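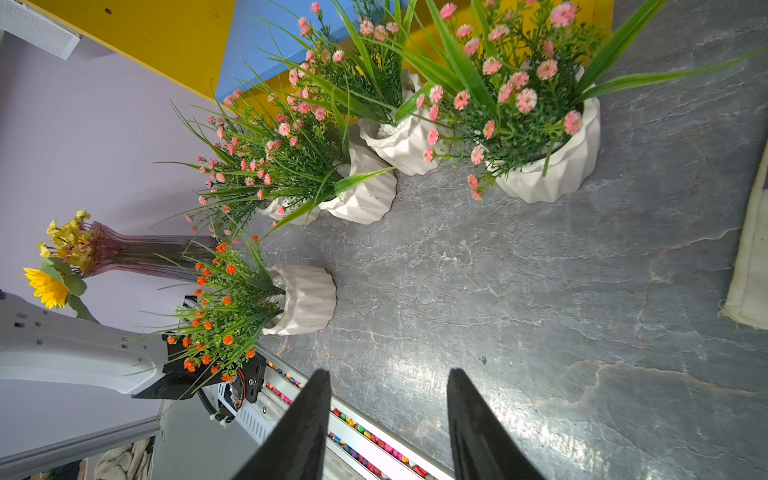 Jovita Espinoza has killed, by her own count, 291 plants. She kept a list for insurance reasons that she declines to explain, and she will read from it if you let her. The fern entries alone take up two pages.

"I had a peace lily go in nine days," she says. "You're supposed to be able to leave those in a bank."

These days she sells artificial flowers out of a narrow shop in Skositbridge, between a tax preparer and a place that fixes vacuums. The shop is called Agbeko, a name she inherited with the sign and was too cheap to change. I went to see her on a Saturday because I had lately bought a fake orchid, felt bad about it, and wanted to talk to a professional.

She didn't have much patience for the feeling bad part.

"People come in and whisper. They say it's for their mother. I've had men in here buying for their mother who is, I happen to know, in Arizona and doing fine."

What sells best, she told me, are the small potted arrangements, the kind with daisy-like flowers and long blades of grass shooting out in all directions. Pink outsells everything. Orange is a distant second and, in her opinion, the better flower. She puts one orange pot in front of the pink ones and waits to see who notices.

"The pink people go right over the top of it. They reach. I've seen sleeves get caught in the grass."

The grass is a sore point. Customers ask whether it can be trimmed, and she tells them yes in the voice of somebody being asked to shave a dog. A pot without the long blades looks like a cupcake, she says. It needs something going off in the wrong direction.

"Real plants are lopsided. They lean at the window, they've got one side they're ashamed of. You get a fake one home and it's been squashed in a box, and people leave it squashed. Then they tell me it looks fake. Well, bend it! It has wire in it. Spend two minutes."

I asked about the pots, white and pleated, like something folded out of paper by a patient child. She likes them because they hide dust in the creases, then corrected herself and said they collect dust in the creases, and that the hiding was a matter of where you stood.

Dust is most of the job. She goes after it with a soft paintbrush and, for the bad cases, a hair dryer on cool. Her supplier, Lisoseck, once sent her a spray that was meant to do the same thing and made the whole shop smell of pears until June. Haoran Su, who works the register on weekends, still won't eat one.

"I liked it," Haoran said from behind the counter. "For the first day."

Espinoza has firm views on where the things should go. A gray marble top is good, the busier the veins the better, with a painted wall behind it. Lavender she approves of, especially behind pink. White walls she calls "dental." A single pot alone on a big table makes her sad. Four or five crowded together so the leaves tangle, and you can't quite say which flower belongs to which pot, makes her happy, and is also, I pointed out, four or five times the sale.

"I have rent," she said.

Her worst customer, whom she named with pleasure and then asked me to leave out, returned a pot of daisies after 17 months on the grounds that they had faded. He had kept them on a porch. She gave him store credit and he bought the same ones again.

Her best is Deirdre Gilmartin, a retired bus dispatcher who comes in before every holiday and has bought over 17 pots without throwing one out. Gilmartin waters hers. Espinoza has brought it up with her only once.

"She said she knows they're not real. She said it's on her way to the sink."

I confessed about the orchid before I left. She wanted to know where it was, and I said the bathroom, on the tank. There was a silence while Haoran found something to do with the receipt paper.

"Does it at least lean?" she asked.

I said it stood up very straight. She showed me on one of the orange pots, thumb under the stem, a slow push to the left and then a little back. I've done it since. My sister came by and told me it needed water.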